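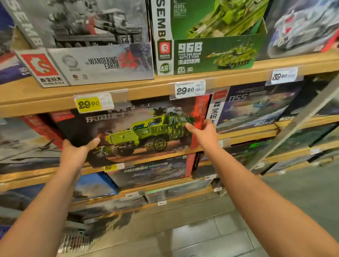 Angus Moffat wrote in to ask whether I throw away the boxes, and whether his family is the only one that keeps every single one on top of the closet until it falls on somebody. No, Angus, you are in good company! I kept ours for years. Then I moved, carried most of a shelf's worth of air up two flights of stairs, and changed my ways that same week.

So this page is all the brick-storage stuff I know, put together from the old posts and from your letters. Updated 03/08/2018, with the washing part rewritten from scratch.

Boxes and booklets

Cut the front panel off the box and flatten it. It slides into a magazine file and takes up no room at all, and you still have the nice picture with the set number on it. If you think you may sell the set one day, keep the whole box but open it flat along the glued flap (a butter knife, worked slowly, goes through most of the glue) and store it under a bed.

Booklets go in a three-ring binder with plastic sleeves. Thick ones won't fit in a sleeve, so punch a strip of card stock, staple the booklet to it along the spine and hang that in the rings. I write the number of parts on the strip too. Our biggest set has 700 pieces and I like being able to see that before I promise a child we'll take it apart "real quick" after supper.

Sort by shape first

I know, I know, color looks so pretty in the bins. But try finding one small dark gray hinge in a bin of dark gray! A red hinge in a bin of hinges jumps right out at you. Start with these piles:

Plain bricks
Flat plates
Smooth tiles and slopes
Wheels, tires and axles
Hinges, clips and anything that moves
Figures and their bits
Windows, clear parts, odd stuff

When a pile gets too big for its bin, split that pile by color and leave the others alone. Our plates got split the first winter. Nothing else has needed it.

Vehicle fans should give tires their own lidded bin. Rubber left pressed against clear or white parts can leave a mark, and I've never gotten one of those marks out.

Bins

Shallow beats deep, every time. If you can't see the bottom with a quick stir, the kids will dump it on the floor, and fair enough, so would I. I bought a Hultotico drawer unit at a garage sale with two drawers missing, and the empty slots turned out to be the handiest part because that's where trays of half-built things go. Before that we had stacking tubs from Clukari, which were fine but had lids that only my husband could get off.

Fishing tackle boxes work great for tiny parts. So do muffin tins while you're building, and baby food jars if nobody in the house throws things.

Tape one real part to the front of each drawer with clear packing tape. Works for kids who don't read yet and for grandparents who can read perfectly well but have no idea what a "bracket" is.

The floor

An old flat bedsheet. Spread it out, dump, build, then lift the four corners and pour it all back. Sew a cord through the hem if you're handy — mine pulls shut like a laundry bag and hangs on the closet doorknob.

For the ones that get away, stretch a knee-high stocking over the end of the vacuum hose and hold it on with a rubber band. Run it under the couch. Turn off the vacuum over a bowl and the pieces drop in, along with a fair amount of cereal.

Washing

Take everything apart first, or dirty water sits between the studs and never dries. Put the pieces in a mesh lingerie bag, zip it, and swish it in a tub of warm water (not hot!) with a squirt of dish soap. Let it soak for ten minutes or so. An old toothbrush takes care of the corners. Rinse twice.

Leave out anything with stickers, printing you care about, batteries or a motor. Wipe those with a damp cloth.

Drying takes longer than you think. Spread the pieces on a towel, studs down, and turn them over the next morning. A fan pointed at the towel helps a lot. Please don't use a hair dryer or the oven. I warped a whole lovely baseplate that way in January and it rocks like a boat to this day.

Dusting finished models

A big soft makeup brush, the fluffiest you can find. Start at the top and work down. For deep spots like wheel wells and cab interiors, a small dry paintbrush. My neighbors the Kovács girls use a camera blower bulb and swear by it, and I have to say their castle looks a good deal better than ours.

Keep built sets out of direct sun. White goes yellow and blue goes kind of sad.

Stuck plates

Two thin plates stuck face to face: don't use your teeth! Press a bigger brick onto the top one and another onto the bottom one, then rock them apart. If that fails, put them in the refrigerator for an hour and try again.

Getting rid of extras

Bag them by the pound, roughly sorted, and give them to the library or a school. I put together 2 gallon bags for the Clendirum rummage sale and marked them 69 cents each, which was a silly price, and they were gone before I'd finished setting up the table. More bags next spring, and I'm saving the odd wheels for those.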